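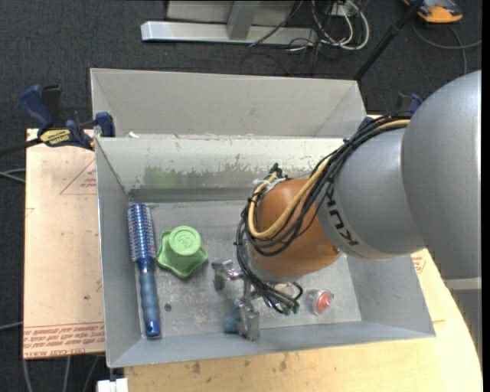
ピッキングセルの運用ルール、第9版になりました

こんにちは、Wernidia通信の自動化コーナーです。9月は展示会だ監査だとバタバタしていて、この欄も一回お休みしてしまいました。ごめんなさい! 今回は、ずっと「出します出します」と言い続けていたビンピッキングセルの運用ルール改訂の話です。長いです。お茶でも飲みながらどうぞ。

まず、なんで改訂したか。前の第8版は、もともと箱入りの部品だけを扱っていたころの文章に、雑貨をつかませる試験の話を継ぎ足し継ぎ足しして作ったものでした。読んでいると「部品」と「対象物」と「ワーク」が同じ段落に出てきて、全部同じ意味だったり、違う意味だったりするんですよ。書いたのはほぼ私なので人のことは言えませんが、新しく入ったRaíssa Portelaさんに「この『ワーク』って、ヘアブラシも入りますか」と聞かれて、すぐに答えられなかったんです。それで観念しました。

第9版では「対象物」に統一しています。ヘアブラシも対象物です。

さて、中身で変わったところを。

いちばん揉めたのは、ビンの固定でした。第8版には「ビンは動かないように固定すること」としか書いてありません。これだと、手で揺すって動かなければいいのか、アームが壁に当たっても動かないことまで求めるのか、人によって読み方が違うんですよね。Gerasimos Theodorakopoulosさんは後者派で、私はどちらかというと前者派でした。打ち合わせで2回ぶつかって、結局Gerasimosさんの案に寄せています。クランプで留め、締めたあとにビンの縁を両手で押して確認し、確認した人が記録簿に名前を書く。バークランプを使うときは、柄がアームの通り道に出ない向きにしてください。柄の向き、けっこう忘れます。私も忘れます。

固定の確認は朝一番と、ビンを入れ替えたとき、それから非常停止がかかったあとです。前は朝だけでした。停止のあとに確認なしで再開していたのは、いま思うとちょっと雑でしたね……。

次がケーブルとホース。アームに沿わせてあるあの束のことです。手首の関節まわりは余長が要りますが、ありすぎるとビンの中に垂れるし、なさすぎると回したときに突っ張ります。以前は「適切な余長をとること」と書いてあったんですが、「適切な」は第9版から全部消しました(検索したら13か所ありました。恥ずかしい)。代わりに、手首を可動範囲の両端まで低速で回し、どこにも引っ張りが出ないこと、いちばん低い姿勢で束が対象物に触れないこと、という書き方にしています。テープで仮留めした場合は、その場で記録簿に「仮」と書いて、次の段取り替えまでに本留めにする。仮のまま半年、という例が過去にあったので、ここは厳しめです。

床のケーブルも同じ章に入れました。これはCaroline Ondiekiさんの強い希望です。アームのまわりは撮影機材やら電源やらで線が増えがちで、人が歩くところと線の通るところが、いつのまにか重なっていくんですよね。で、歩く側をテープで示して、線のほうをそこから外す、と決めました。横切るしかない線にはカバーをかけます。カバーの在庫は備品棚の下から二段目です。足りなくなったら私に言ってください、まとめて頼みます。

それから対象物の選び方と記録。ここはPerla Quinteroさんがほとんど書いてくれました。読みやすいです! 私の章と文体が違いすぎて、ちょっと浮いているくらい。

要点だけ書くと、対象物には一つずつ番号をつけて、台帳に載っていないものはビンに入れない。いま台帳には274点が載っています。増えたなあ。透明なもの、柔らかいもの、毛や突起のあるものには印がついていて、その印がついたものを初めてつかませるときは、低速で、二人立ち会いです。ひとりで夜に試すのはナシ。「ちょっとだけ」もナシです(過去の私に言っています)。

台帳には、つかめたかどうかのほかに、傷みの欄もできました。ブラシの毛が抜けた、縁が欠けた、色が移った、そういうことを書くところです。傷んだ対象物をそのまま使い続けると、あとで結果を比べるときに困るので、欄が「交換」になったものは台帳から外してBodikの棚に移してください。捨てるのはPerlaさんが見てから。前に私が勝手に捨てて怒られました。

規格との関係についても聞かれたので少しだけ。うちのルールは社内の決めごとで、産業用ロボットの安全規格の代わりにはなりません。リスクアセスメントは別の文書で、セルの配置やグリッパを変えたらそちらの見直しが先です。運用ルールのほうは「見直しが済んだセルを毎日どう使うか」を書いたもの、と思ってください。第8版はここがごちゃっとしていて、ルールに丸がついていれば安全確認も終わり、と読めなくもなかったんです。第9版では最初のページに、関係する文書の一覧と、どれが優先するかを書きました。迷ったら優先するほうの文書に従って、そのうえで私に教えてください。食い違っていたら直します。

あと、細かいけれど好きな変更を一つ。手をビンに入れる前の手順が、文章から短い行の並びになりました。停止する。停止していることを見る。鍵を抜いて持つ。入れる。これだけです。前は一つの文が五行も続いていて、途中に「ただし」が二つ入っていました。Edileuza Medeirosさんが「作業中の人は『ただし』まで読みませんよ」と言ってくれて、ほんとにそのとおりだなと。例外が要るような作業は、そもそも保全の手順書のほうに移しました。

決まらなかったこともあります。ビンの塗装のはげ、あれをどこまで許すか。カメラの見え方に影響するという人と、現場のビンなんてもっとひどいんだから、傷だらけのほうがいいという人がいて、どちらの言い分もわかるんですよ。UrumonのセルとKurianのセルではビンの傷み具合も違うので、同じ基準にするのも変な気がします。いまのところ「塗装の状態を月に一度写真に残す」だけにしてあります。意見のある方、次の改訂までにぜひください。私は傷だらけ派です、念のため。

第9版は共有フォルダの「運用」の中に入っています。古い版は「旧版」に移したので、セルの横に印刷して貼ってある人は貼り替えをお願いします。Urumonの柱のところ、まだ第7版が貼ってあるのを昨日見ました! 誤字もきっとあるので、見つけたら欄外に赤で書き込んでもらって大丈夫です。読み合わせはKurianのセルの前で、お昼の休憩が終わってすぐ始めます。椅子が足りないので、座りたい方は持ってきてくださいね。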